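Subject: Re: [cell-upkeep] Thin stick slips in fingers after scene reload
Date: Tue 7 March

> We reloaded the table cell from the February export and the thin green
> stick no longer stays put in the gripper. It is picked up fine, then
> creeps down between the fingers during the lift and is gone before the
> arm gets over the table. Same controller, same grasp force, same stick
> mesh as before. Larger objects are not affected. The Wilel log reports
> the grasp as closed the whole time. We have tried raising the force and
> it makes things worse: the stick jitters and then shoots out sideways.
> Is this the finger pads or the solver? And is there a known good order
> for bringing this cell back up?

It is both, but start with the solver settings. The February export was written by the older Usley converter, and that converter drops two things without a warning: the per-body substep override and the contact offset on the finger pads. On reload both go back to the global defaults. The defaults are fine for anything the size of a cup or a box. A thin stick has a small contact patch, so an error you would not see on a bigger object is enough to let it creep.

Do not raise the force yet. Put it back to the value in the cell file. With the contact offset wrong, extra force only pushes the pads deeper into the stick, and the solver throws it out on the next step. That is your sideways shot.

The order we use on the Vundari cell after any reload:

1. Load the arm alone, no props. Home it and compare the joint zeros with the cell file. If a zero has moved, stop and re-export.
2. Set the substep override on both fingers and on the stick. We run 8. At 2 we can reproduce your creep every time.
3. Restore the contact offset on the pads by hand. Check the left and right finger separately. The converter has been seen to keep one and lose the other.
4. Add the table, then the static furniture, then the loose props. Let the scene settle for 80 steps before anything moves.
5. Run the hang test: grasp the stick, lift it clear, hold the arm still, and log the stick's height relative to the fingers.

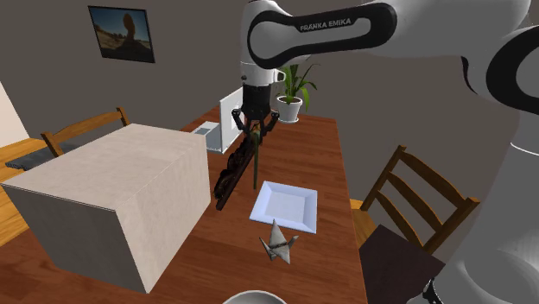
For the hang test, log the relative pose and ignore the grasp flag. The flag in Wilel only looks at finger width. It will say closed with the stick halfway out, and on a stick this thin it will sometimes say closed with nothing there at all. We have an open ticket for that, 3673, with a patch that reads contact pairs instead. It works here but has not been merged.

Also check the collision shape of the stick itself. If the importer replaced it with a convex hull of the whole group, the hull can be wider than the visible mesh, and the fingers will close on something you cannot see. Turn on the collision overlay and look at it from the side. A plain capsule is good enough and faster.

On the pads: if the creep remains after steps 2 and 3, look at friction. The Softić pad profile has separate static and sliding values, and the old converter writes the sliding value into both slots. Correct the static one and leave the other alone. Change it in the material file, not in the live scene, or it will be lost again at the next reload.

One more item that cost us most of an afternoon. If props overlap the table top even slightly at load, the solver spends its iterations pushing them apart and the gripper contacts get what is left. The symptom looks the same as yours. Raise every loose prop by a small gap at load and let it drop during the settle steps. Heavy static objects do not need this if they are marked static, but check that the flag survived the export.

If you still see creep after all this, please post the hang test log, the material file and the converter version. The full scene is not needed. A run with only the arm, the table and the stick is easier to read, and if the fault goes away in that reduced scene you already know to look at the props.

The current Usley converter writes both missing fields, so a fresh export from source should save you steps 2 and 3. I would still run the hang test on it before putting the cell back into the nightly queue.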